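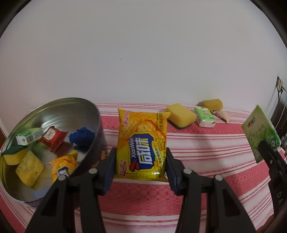 Snack sizes are a con and I'm tired of pretending they're a treat.

Went to the shop on Prosten Street on the 7th September for milk. Came out with milk, plus a box of little packets for the kids' lunches. Two bites in each. Two! And the box cost more than the big bag sitting right beside it. I stood there doing the sums on my phone like a goose, and bought the box anyway. Mornings are mornings.

So yes, I'm part of the problem.

But who decided a lunchbox needs five sealed things in it? My mum wrapped a few biscuits in wax paper and that was it. They went soft by recess. We ate them. No one wrote to the school.

Marleny Rengifo down the road weighed her family's wrappers for the whole of March. Just the wrappers, no food. 1,917 grams. Four people. She put the bag on my kitchen bench and I didnt know what to say. Most of it was shiny stuff the council won't take in the yellow bin, or the blue one, or any colour.

Her husband Adebayo reckons small packets help people eat less. Maybe. Not in this house. Here a small packet means you open another one. Then another, then there's a pile of foil down the side of the couch and somebody swearing it wasn't them.

I know the other side of it. Shift workers. Old people living alone, a big bag goes stale before they're halfway. Kids with allergies, where sealed means safe. Fair enough, all of that. Keep some small ones on the shelf. But price them honestly. Put the cost per 100 grams on the ticket in letters I can read without crouching, not that grey ant writing at ankle height.

And schools could ease up on the "individually wrapped please" notes for every bake sale and birthday. A plate and a pair of tongs. We managed with a plate and tongs for years and the favourite slice still went frist.

Anyway. Big bag, jar with a lid, start on Monday's lunches the night before. I've lasted nine days.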